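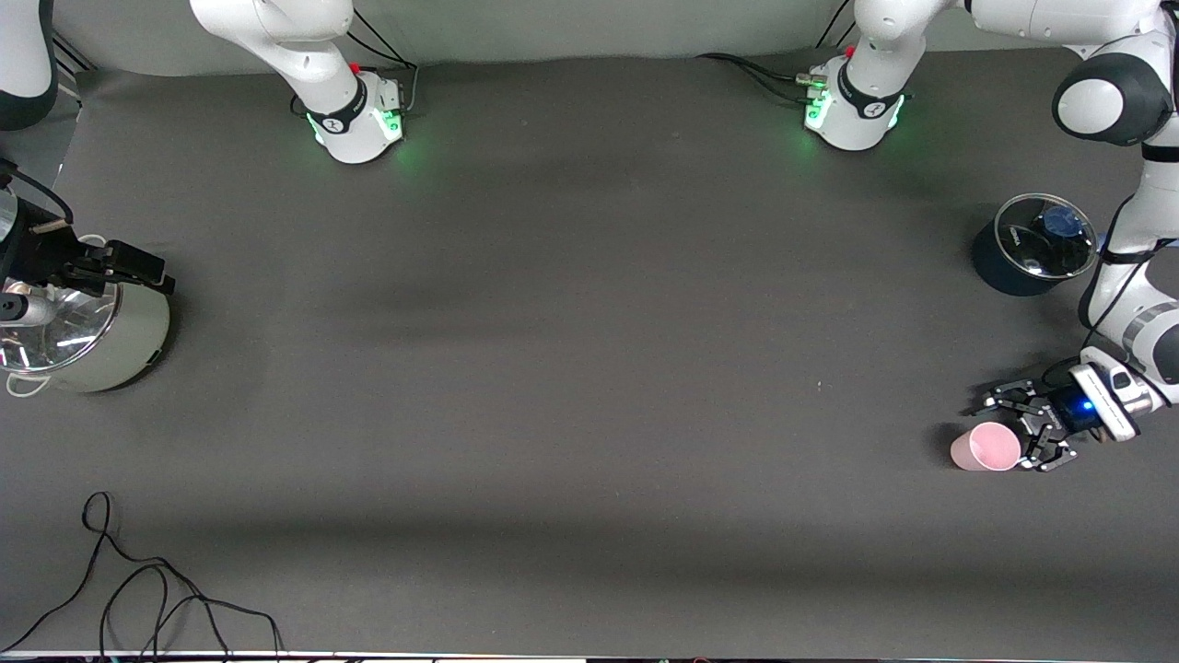 The Greltonwood Agreement is a multilateral trade treaty that sets common rules for classifying goods, valuing them and settling the duties owed on them among its member states. It takes its name from the town of Greltonwood, where the final text was negotiated over a single summer. The agreement covers manufactured goods of all kinds, from cloth and kitchenware to machinery such as a white robot arm with a red button on its base, and leaves farm products to a separate treaty. It has 11 members and is administered by a permanent secretariat in Prondby.

Background

Before the agreement, most of the countries that later joined it kept their own tariff schedules. Some were based on the weight of a shipment, some on its declared value, and some on a mixture of the two. A shipment crossing several borders could be given a different description at each one, and exporters often paid a broker at every crossing to deal with the paperwork.

The first attempt at a shared schedule was the Kalis Protocol, a short text that listed common names for goods but did not bind its signers to any rate of duty. It was widely signed and little used. Customs offices kept their older books alongside it, and disputes over valuation went on as before. The protocol did establish the practice of holding a yearly meeting of customs officials, and the proposal for a fuller treaty came out of those meetings.

Negotiation

Delegations met at Greltonwood in June and finished in August. The drafting was divided between two working groups, one for classification and one for payments. The classification group had the Kalis list to start from and completed its work early. The payments group was slower. Smaller states wanted duties to be cleared through a common account so that they would not need to hold large reserves in foreign currency. Larger states were concerned that they would end up extending credit to the others without limit.

The compromise was a clearing account with a ceiling on each member's balance. A member that reaches the ceiling has 30 days to settle in an agreed currency. The ceiling is set in proportion to a member's share of trade in the previous year and is recalculated each January.

Structure

The agreement consists of a preamble, 30 articles and 2 annexes. The articles fall into four parts:

Part I defines terms and lists the obligations of members.
Part II deals with classification and valuation.
Part III establishes the clearing account.
Part IV covers the secretariat, disputes, amendment and withdrawal.

Annex A is the schedule of goods. Annex B contains the standard forms. The annexes can be changed by a two-thirds vote, while a change to the articles must be ratified by every member.

Classification 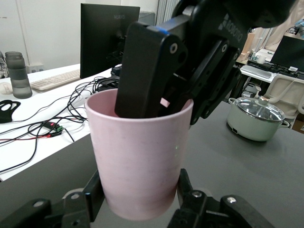
Goods are placed under a heading in Annex A according to their main material and their ordinary use. Where the two point to different headings, ordinary use prevails. Color, finish and decoration have no effect on the heading. A pink cup, such as the one gripped near its base by black fingers, falls under the same heading as a white or a patterned one made of the same material. Shape matters only where the annex says so, as it does for bottles and for certain tools.

Parts shipped separately are classified as parts unless they arrive together and can be assembled without further manufacture. This rule has produced more disputes than any other. In the Mahasneh ruling, named after the port where the shipment was held, the dispute panel found that furniture sent in two vessels a week apart had still arrived together for the purposes of the agreement. The secretariat later issued guidance that narrowed the ruling to shipments covered by a single invoice.

Valuation

Duty is charged on the price paid, including packing and freight to the border. If no sale has taken place, the customs office uses the price of similar goods sold in the same quarter. Consignments worth less than 1,000 units of account may be entered on a short form. Members may raise this threshold for their own imports but may not lower it.

Disputes

A member that objects to a classification or valuation must first ask for consultations. If these fail, the matter goes to a panel of three, with one member chosen by each side and a chair named by the secretariat. Panel rulings bind the parties to the case. They are not formally binding in later cases, although panels usually follow them.

Reception

The classification rules are generally regarded as the more successful half of the treaty, and several states outside the agreement have copied Annex A into their own law. Opinion on the clearing account is divided. Supporters point to the lower reserves held by small members. Critics note that the yearly recalculation penalizes a country after a poor year for exports - its ceiling falls just as its balance is under the most strain. A proposal to use a three-year average has been discussed at several annual meetings and has not been adopted.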